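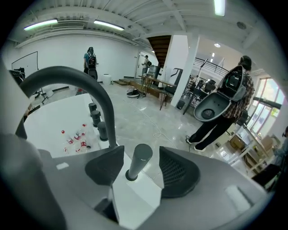

Clear bottles with red caps on a white table.

I have been going to small gigs for most of my adult life, and for the last few years I have also played records at some of them. So I have heard a lot of people mix one song into another, and I have an opinion about the way it is done now. Too many DJs let the key of a track decide what comes next.

The idea itself is sound. Two songs in the same key, or in closely related keys, will usually sit together without clashing. If you lay a bass line in A minor under a vocal in B flat minor, most people in the room will hear that something is wrong, even if they could not say what. Software now labels every track in your library with its key and its tempo, and you can sort by either. I use those labels myself. I would not want to go back to working it all out at home with a keyboard and a notebook, as I did when I started.

My complaint is about what happens when the label comes first. At the Esteban in May I heard two sets, one after the other. The first was by Cayetano Vallejo, who plays mostly older house and a bit of Latin jazz. The second was by a pair who go by the name Drarano. Drarano did not make one audible mistake. Each track slid into the next and the tempo barely moved all night. I left the room twice to get a drink and could not tell when I came back whether the song had changed.

Cayetano's set had two rough joins in it, and one of them was bad. He went from a slow vocal track at 95 beats per minute into something nearly twice as fast in a key that had no business being near it. He simply let the first one end, left a gap, and started the second. People shouted. It was the only moment of the night that anyone talked about on the way to the bus.

I asked him about it later and he told me he had never looked at the key of either record. He had wanted that song at that point, so he played it.

Some people will say that this is just an argument for being good at the job, and that a good DJ can use the labels and still choose well. Efthymia Kokkinos, who taught me most of what I know about records, takes this view. She says the key is a piece of information like the length of the track, and that blaming it for dull sets is like blaming a clock for a boring lecture. I agree with her up to a point. But the clock does not suggest what the lecturer should say next. The software does. Load a song and it offers you a short list of others that match, and at one in the morning with a full floor in front of you it is very easy to pick from that list.

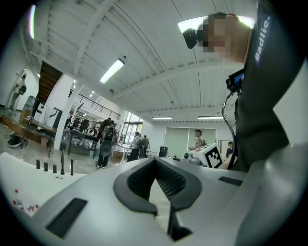 I tested this on myself. My library for club nights holds 592 tracks. I went through the recordings of my own sets from the past year and wrote down what I had played. The same 40 songs came up again and again, and they were nearly all in 3 neighbouring keys. I had not chosen those keys. I had drifted into them because the list kept sending me there, and a good many records I love had not been out of the folder since I bought them.

There is also the matter of how the labels are made. The program I use, Clandik, gets the key right most of the time with plain dance music. With anything looser it struggles. A soul record cut from a band playing slightly sharp of concert pitch may be given one key on one computer and a different one on another. Songs that change key halfway through get a single label. A DJ who trusts the label in those cases is trusting a guess, and one who avoids those songs for being awkward to match is leaving out a lot of the best music ever recorded.

What I do now is fairly simple. I hide the key column while I am picking the next song. Once I have picked it, I show the column again and see what I am dealing with. If the keys agree, I can run the two together for as long as I like. If they do not, I use a drum break, or a short cut, or I just let the first song finish. Dancers are quite used to songs finishing. They hear it on the radio every day.

Rizwan Amarasinghe, who books the Friday-style late slots at Zuvadville, thinks I am making too much of this and that most of his crowd want a steady night with no surprises. He may be right about his crowd. I would still like him to book Cayetano.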